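In Defense of the Slow Wash Day

Print | E-mail | 20 comments

I gave up doing laundry in little bits last August, and I'm never going back.
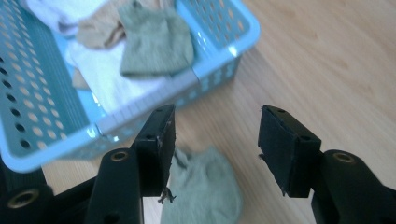
For years I was a load-a-day person. Every magazine and every well-meaning relative told me that was the grown-up way to do it. Throw something in before breakfast, move it over at lunch, fold it while the news is on, and you'll never face a mountain! Well, I never faced a mountain, but I also never had a day when I wasn't doing laundry. There was always something waiting in the machine (usually something I'd forgotten, so it had to go through again).

Then our dryer died. I priced a new Steltano at the place on Maslow Street and it came to 400 dollars more than I wanted to spend, so I did what my grandmother did and picked one day a week. I hung everything on the line and on two racks in the hall. By four in the afternoon I was tired and a bit cross – and done. Six whole days with no washing in them. I'd forgotten what that felt like.

My neighbor Heino Vaher thinks I'm nuts. He has three boys in soccer and says if he waited a week he'd have to move out. Fair enough, I've smelled the hallway over there. If you have babies or a job that gets you muddy, skip this column and go have a nap, you need it more than I do.

But I do think the rest of us have been talked into a lot of fuss. We own too many clothes and we wash them too often. My jeans go two weeks now and so far people still sit next to me on the bus. A sweater hung by an open window overnight is usually fine to wear again. My mother-in-law would faint to hear it, but I grew up in a house with one good shirt per kid, and we looked all right in the school photos.

I'll admit the winter part is hard. Towels take forever in January and the hall smells like a swimming pool locker room. I cave and go to the Oviveck laundromat with a roll of quarters and a paperback, and I kind of love it there. It's warm, somebody always has a dog, and I get through 200 pages before the sheets are dry.

The Steltano can stay in the store. I've put the money toward a better clothesline and a long weekend at the lake, and I'm not packing any detergent.

Share this (20) | Print this column | E-mail to a friend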